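Collecting and Submitting a Stool Specimen for Parasite Examination

Print this page | E-mail this page

Updated September 4, 2025

Intestinal parasites are shed irregularly, and a single specimen may fail to show them. The laboratory therefore asks for specimens from separate days unless the requesting clinician states otherwise.

Before you begin

Check that the Trilia collection kit has not passed its expiry date. Each kit holds one empty container and one container of preservative. Tell the clinic if you have taken antibiotics, antacids or barium in the past four weeks, as these may hide organisms under the microscope.

Collecting the specimen

1. Write your full name, date of birth and the time of collection on both labels.
2. Pass urine first. Urine destroys some of the active forms.
3. Collect the stool in a clean, dry, disposable container. Do not take it from the toilet water.
4. Using the spoon in the lid, choose any parts that are bloody or slimy.
5. Fill the preservative container to the marked line, close it firmly and shake until the contents are well mixed.
6. Wash your hands with soap and warm water.

Storage and delivery

Preserved specimens are kept at room temperature. Unpreserved specimens must reach the Mateos reception desk within 4 hours and must not be frozen. Request forms should carry test code 47.

Household hygiene while awaiting results
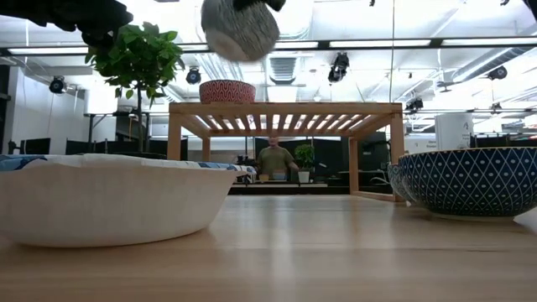

Patterned and white bowls on a wooden table.

Kitchen items should never be used for collection. Wash hands before preparing food, and do not share towels. Results are normally sent to the clinician after around 4 working days.

Related items
Blood films for malaria: timing of samples
Threadworm: the adhesive tape test
Using the Cekix transport swab
Changes to request forms, August
Randar courier collection points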